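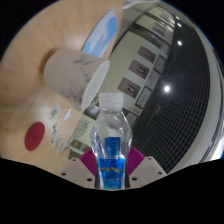 모임이 끝난 테이블을 치우는 일은 설거지나 청소기 돌리기에 비하면 일 같지도 않아 보이지요. 그런데 저는 작은 독서 모임방을 꾸리면서 이 일을 하도 여러 번 하다 보니 나름의 순서가 생겼고, 새로 오신 분들이 자꾸 물어보셔서 아예 한 번 길게 적어 두기로 했어요. 테이블 위에 남는 것은 늘 비슷비슷합니다. 파란 라벨을 두른 투명한 생수병이 서 있고, 옆으로 누운 종이컵이 있고, 누가 두고 간 파랗고 하얀 무늬의 종이가 있고, 검붉은 동그란 받침 같은 것이 한쪽에 놓여 있고요. 몇 개 안 되니까 한꺼번에 쓸어 담고 싶은 마음이 들지만, 종류가 다 다른 물건이라서 하나씩 가는 곳이 달라요. 그 가는 곳만 머릿속에 정해 두면 손은 저절로 따라갑니다.

준비할 것

거창한 건 하나도 없습니다. 마른 행주 한 장, 물에 적셔 꼭 짠 행주 한 장, 작은 쟁반 하나, 그리고 종이봉투 하나면 돼요. 쟁반은 꼭 있었으면 합니다. 저희는 Lusix라는 상표가 붙은 낡은 쟁반을 쓰는데 테두리가 조금 올라와 있어서 컵이 굴러도 떨어지지 않아요. 집에 있는 도시락 뚜껑이나 과자 상자 뚜껑으로 대신해도 괜찮고요. 종이봉투는 빵집에서 받은 것을 모아 두었다가 씁니다. 입구를 한 번 바깥으로 접어 두면 저 혼자 잘 서 있어요.

행주는 색을 다르게 해 두시면 편합니다. 저는 테이블용은 회색, 바닥에 흘린 것을 닦는 용은 노란색으로 정했어요. 처음에는 이것도 안 정해 놓고 썼다가 바닥 닦은 행주로 테이블을 훔치는 분이 계셔서 얼굴이 화끈했던 적이 있습니다. 물론 그분은 아무것도 모르고 열심히 도와주신 것뿐이고, 잘못은 미리 말씀드리지 않은 제 쪽에 있었지요.

첫째, 마실 것부터 봅니다

제일 먼저 손댈 것은 물이 들어 있을지도 모르는 것들이에요. 병이든 컵이든 뚜껑이 잘 닫혔는지부터 봐 주세요. 생수병은 뚜껑을 손바닥으로 감싸 잡고 오른쪽으로 한 번 더 돌려 봅니다. 대충 얹어만 놓은 뚜껑이 생각보다 흔하고, 그걸 모르고 병목을 잡아 들었다가는 테이블이 물바다가 돼요. 병은 가운데를 너무 세게 쥐지 마시고요. 요즘 생수병은 벽이 얇아서 꾹 쥐면 쑥 들어가는데, 뚜껑이 헐거우면 그때 물이 솟습니다. 어깨 바로 아래 홀쭉해지는 곳을 살짝 잡으시면 제일 안정적이에요.

아직 물이 남은 병은 버리지 말고 주인을 찾아 주세요. 저희 방에서는 같은 생수를 여러 병 사다 놓기 때문에 누구 것인지 헷갈리는 일이 많았습니다. 그래서 Zhiqiang Qiu 씨가 모임을 이끌던 무렵부터 뚜껑 위에 유성펜으로 성을 한 글자 쓰게 했어요. 하얀 뚜껑이면 글씨가 아주 잘 보입니다. 라벨에 쓰면 안 되느냐고 물으시는 분도 계신데, 라벨은 색이 진하면 글씨가 묻히고 나중에 어차피 벗겨야 해서 뚜껑 쪽을 권해 드려요.

주인을 못 찾은 물은 화분에 주시면 됩니다. 창가에 있는 고무나무 화분은 물을 한 번에 285밀리리터쯤 되는 계량컵으로 하나 주면 딱 좋아요. 아이고, 쟤는 좀 과하게 줘도 괜찮더라고요. 다만 주스나 설탕 든 음료는 절대로 안 됩니다. 지난여름에 누가 친절하게 복숭아 음료를 부어 주신 뒤로 흙에 날파리가 생겨서 분갈이를 새로 했어요. 음료는 개수대에 버리고 물을 한 번 흘려 주세요.

둘째, 종이컵

종이컵은 똑바로 서 있는 것보다 옆으로 누운 것을 먼저 챙기시는 게 좋습니다. 누워 있는 컵은 둥그니까 행주가 스치기만 해도 데굴데굴 굴러가고, 입구 쪽에 음료 방울이라도 남아 있었다면 그 길을 따라 얼룩이 생겨요. 한 손으로 바닥 쪽을 잡고 다른 손가락으로 입구를 받치듯 세워 주신 다음 쟁반에 옮겨 주세요. 입구가 닿았던 자리는 기억해 두었다가 나중에 젖은 행주로 한 번 더 닦습니다. 겉에 그림이나 무늬가 있는 컵은 얼룩이 무늬에 섞여 잘 안 보이니 안쪽을 들여다보고 판단하시는 편이 나아요.

안 쓴 컵이라면 얘기가 다르지요. 저도 처음에는 아까워서 포개 놓았다가 다음 모임 때 다시 꺼내 드렸는데, 누가 입을 댔는지 안 댔는지 아무도 장담을 못 하니까 마음이 영 찜찜했어요. 이제는 테이블에 한 번 나온 컵은 새것처럼 보여도 마시는 용도로는 다시 쓰지 않습니다. 대신 깨끗한 것은 연필꽂이로 쓰거나, 바닥에 송곳으로 구멍을 내서 상추 모종을 키워요. 6월에 뿌린 상추가 종이컵에서 얼마나 잘 자랐는지, 사진이라도 찍어 둘 걸 그랬어요!

버릴 컵은 남은 것을 비우고 물로 가볍게 헹궈서 같은 방향으로 포갭니다. 안이 축축한 채로 포개면 잘 빠지지도 않고 냄새가 나니까 잠깐 엎어서 물기를 빼 주세요. 행주를 깔고 그 위에 엎어 두면 다른 일을 하는 동안 얼추 마릅니다. 다 포갠 컵은 종이봉투에 넣되 다른 종이와 섞지 마시고 컵끼리만 모아 주세요. 저희 동네에서는 따로 모아 내놓게 되어 있는데, 사시는 곳마다 다를 수 있으니 그곳 안내문을 한번 보시고요.

셋째, 종이와 카드

여기서부터는 손보다 눈을 많이 쓰셔야 합니다. 테이블에 남은 종이는 쓰레기처럼 보여도 누군가에게는 소중한 것일 때가 있어요. 인쇄된 카드나 그림, 책갈피, 영수증 뒤에 적은 전화번호 같은 것들이요. 저는 Ottó Bakos 씨가 보내 온 엽서를 전단지인 줄 알고 버릴 뻔한 적이 있습니다. 앞면만 보고 봉투에 넣었다가, 꺼내서 뒤집어 보니 빼곡하게 편지가 쓰여 있지 뭐예요. 그 뒤로는 어떤 종이든 꼭 앞뒤를 다 봅니다.

옮길 때는 종이를 밀지 말고 들어 올려 주세요. 납작한 종이는 테이블에 착 붙어서 잘 안 집히는데, 그럴 때 손톱으로 긁으면 모서리가 꺾여요. 한쪽 모서리를 테이블 끝까지 살살 끌고 가서 밖으로 조금 나오게 한 다음, 위아래로 집으면 말끔하게 들립니다. 밑에 물기가 있으면 끄는 동안 번지니까 이때는 끌지 마시고, 얇은 자나 빳빳한 명함을 밑으로 밀어 넣어서 떠 올리세요.

젖은 종이는 마른 행주 사이에 끼워 손바닥으로 눌러 주고, 그다음에 두꺼운 책 밑에 하룻밤 넣어 둡니다. 드라이어를 쓰면 빨리 마르긴 하는데 저는 권하지 않아요. 제가 해 보니 종이가 오징어처럼 말려서 펴는 데 더 오래 걸렸거든요. 주인을 모르는 종이는 현관 옆 Botum 상자에 넣습니다. 예전에 Botum이라는 가게에서 과자를 담아 온 양철 상자인데, 이름이 입에 붙어서 다들 그냥 보툼이라고 불러요. 넣어 둔 것은 90일 동안 그대로 둡니다. 그 사이에 찾으러 오시는 분이 제법 계세요.

넷째, 받침

컵 받침은 맨 나중에 걷습니다. 위에 놓인 게 다 치워진 뒤라야 마음 놓고 들 수 있으니까요. 우선 손끝으로 만져서 어떤 재질인지 보세요. 펠트 같은 천 종류인지, 코르크인지, 고무인지에 따라 손질이 조금씩 다릅니다. 짙은 붉은색처럼 색이 진한 천 받침은 물이 빠질 수 있어서 특히 조심하셔야 해요. 밝은색 나무 테이블 위에 젖은 채로 오래 두었다가 분홍색 동그라미가 생기는 걸 저도 겪었습니다. 식초 탄 물로 닦아도 희미하게 남아서 결국 그 자리에는 늘 꽃병을 놓아요.

천 받침이면 마른 솔로 먼저 부스러기를 털고, 얼룩진 데만 찬물 묻힌 행주로 톡톡 두드려 주세요. 문지르면 보풀이 일어납니다. 비누가 꼭 필요하면 Coşkun 올리브 비누를 손톱만큼 덜어서 씁니다. 작은 시장에서 사 온 것인데 향이 세지 않아서 찻잔 옆에 두어도 거슬리지 않더라고요. 헹군 뒤에는 비틀어 짜지 말고 수건 위에 올려 꾹꾹 누른 다음, 그늘에 평평하게 눕혀 말립니다. 집게로 집어 널면 동그랗던 것이 물방울 모양이 되고 말아요. 코르크나 고무는 훨씬 쉬워서 젖은 행주로 닦고 세워 두면 그만이에요.

저희 방에는 받침이 11장 있습니다. 원래는 더 많았는데 모임을 하다 보면 책 사이에 끼어 따라가기도 하고 가방 속으로 들어가기도 해요. 혹시 댁에서 낯선 받침이 나오면 다음에 오실 때 슬쩍 놓고 가 주세요.

다섯째, 나무 상판 닦기

이제 위가 비었으니 닦을 차례예요. 마른 행주부터 시작합니다. 빵가루나 지우개 가루가 있는데 젖은 행주를 먼저 대면 가루가 풀처럼 뭉쳐서 결 사이에 끼어요. 마른 행주로 나뭇결을 따라 길게 밀어서 쟁반으로 받아 내고, 그다음에 꼭 짠 젖은 행주로 같은 방향을 따라 갑니다. 행주는 손에 쥐고 비틀었을 때 물이 한 방울도 안 떨어질 만큼 짜 주세요. 마지막에 다시 마른 면으로 한 번 훔치면 됩니다.

컵이 누워 있던 자리와 병이 서 있던 자리는 고개를 낮춰서 빛에 비스듬히 비춰 보세요. 위에서 볼 때는 멀쩡하던 상판에 동그란 물 자국이 떠오르기도 합니다. 금방 생긴 자국은 마른 행주로 잠깐 문질러 주면 대개 옅어져요. 하얗게 남은 자국에는 Tivham 나무 기름을 면봉에 찍어 바르고, 2분쯤 두었다가 닦아 냅니다. 한꺼번에 많이 바르면 그 자리만 색이 진해지니까 모자란 듯이 쓰시고, 처음 써 보시는 분은 꼭 상판 뒷면에 먼저 시험해 보세요.

여섯째, 빈 병 마무리

다 마신 병은 맨 끝에 모아서 처리하면 손이 한 번만 젖어서 좋습니다. 먼저 안을 비우고 조금 헹궈요. 라벨은 절취선이 있으면 그쪽을 찾아서 위에서 아래로 당기고, 절취선이 안 보이면 라벨이 겹치는 끝부분을 손톱으로 들어 올려 옆으로 천천히 벗겨 주세요. 풀이 세게 붙은 것은 미지근한 물에 잠깐 담갔다가 하시면 한결 쉽습니다. 가위를 쓰실 분은 끝이 둥근 아이들 가위가 안전해요. 저는 재단 가위를 댔다가 병이 미끄러져서 엄지를 베었습니다.

라벨을 벗긴 병은 바닥에 눕혀 발로 지그시 밟아 납작하게 한 다음 뚜껑을 다시 닫아 주세요. 뚜껑을 닫은 채로 밟으면 안에 든 공기 때문에 튕겨 나가니 순서를 꼭 지켜 주시고요. 뚜껑을 닫아 두면 납작해진 모양이 그대로 유지돼서 봉투 하나에 꽤 많이 들어갑니다. 벗긴 라벨은 바로바로 뭉쳐서 비닐 모으는 곳으로 보내세요. 테이블에 잠깐 올려 두면 정전기 때문인지 꼭 소매에 붙어서 집까지 따라갑니다.

자주 받는 질문 몇 가지

모임 도중에 치워도 되느냐는 말씀을 많이 하세요. 저는 빈 컵 정도만 걷고 나머지는 그냥 둡니다. 이야기가 한창인데 옆에서 행주질을 하면 다들 이제 가야 하나 하고 엉덩이를 드시더라고요. 누운 컵이 굴러다니는 게 신경 쓰이면 살짝 세워만 두세요.

테이블보를 깔면 편하지 않냐고도 하시는데, 저는 밝은 나무색을 보는 게 좋아서 안 깝니다. 빨래가 느는 것도 싫고요. 아이들이 물감을 쓰는 날에만 헌 이불 홑청을 덮어요.

행주는 그날그날 삶느냐는 질문도 있었는데, 그렇게까지는 못 합니다. 비누로 빨아서 창가에 활짝 펴 널고, 냄새가 나기 시작하면 그때 모아서 삶아요. 걸이 자리가 모자라면 의자 등받이에 널어 두셔도 되는데, 다음 분이 앉기 전에는 걷어 주세요.

2014년 10월 16일에 고쳐 씀. 받침 말리는 부분을 조금 더 자세히 적었습니다.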